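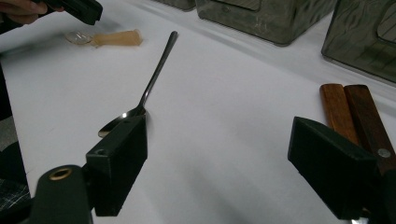
spoon on the table

Trernavano Fight Boards > Amateur and Grappling > Cutting to 155 for a first amateur bout, worth it?

southpaw_lil
Okay so I finally got a fight offer! Amateur MMA, three rounds, on the Tirenwood card in April. The catch is they want me at 155 and I walk around in the low 170s. I've grappled for years but never cut for anything, my tournaments all weighed you in your gi right before you stepped on the mat and I just ate breakfast and went. My coach at Rerisside says it's doable if I start now, my training partner says take it at 170 or don't take it. The guy at 155 is 2-0 and a wrestler. Who's right?

heelhookharold
Your training partner. Next question.

Longer version, you have never been punched for real in front of people. That is plenty to deal with on one night without also feeling like a raisin. I cut 14 for my debut and I remember the walkout and then I remember sitting on a stool. Lost a decision to a guy I was beating up in the gym a month earlier.

kren_bjj
Gonna disagree with Harold a bit. April is a long way off and most of that weight can come off with food, slowly. If you're 162 by fight week and eating normally, the last 7 is not a nightmare. The thing I would ask is when the weigh-in is. Day before? Fine. Same day? Then no way, stay at 170 and be happy.

southpaw_lil
Day before, late afternoon. I asked. Also the contract says one pound allowance, and if you miss it's 200 dollars to the other guy.

heelhookharold
200 bucks at amateur level, lol. You aren't even getting paid.

Mods, is that normal now? When I was fighting they just yelled at you.

GuardPullGary
It's been like that on the Tirenwood shows for a while. I cornered there last year and two guys missed. One paid, one got his bout pulled because the other camp said no thanks. They do run a tight show though, good doctor, matches usually fair.

Lil, how tall are you? If you're short for 170 that changes my answer. If you're tall and lanky just fight up and use the reach, please.

southpaw_lil
5'8", so pretty short for 170, the guys I spar at that weight all feel like refrigerators.

kren_bjj
See, that's a 155er. Harold was 6 feet tall cutting to 155, he's told this story before - different situation.

heelhookharold
5'11", and I stand by it. Wrestlers who are used to cutting will be fresher than you on the night. You're playing his game before the bell even rings.

hao_corner
I'm with Kaiwen on the weight, with Harold on the worry. Do a practice run. Get down to 160 by the end of next month, do your hard sparring there, and see how you feel in round three. If you're getting pushed around by people you normally handle, call the promoter early and ask for a catchweight. They'd much rather hear it then than on fight week.

And drill your get-ups. With a 2-0 wrestler you're going to be on your back at some point and you can't just hang out in guard like it's a tournament. Judges on that card hate it.

GuardPullGary
I feel personally attacked by that last part.

southpaw_lil
Haha, sorry Gary. Okay, I like the practice run idea. I told coach and he's fine with it, he wants a check-in on the scale every morning so I guess that's my life now. Signing the contract tonight unless someone talks me out of it.

heelhookharold
I tried. Good luck kid, post the video either way.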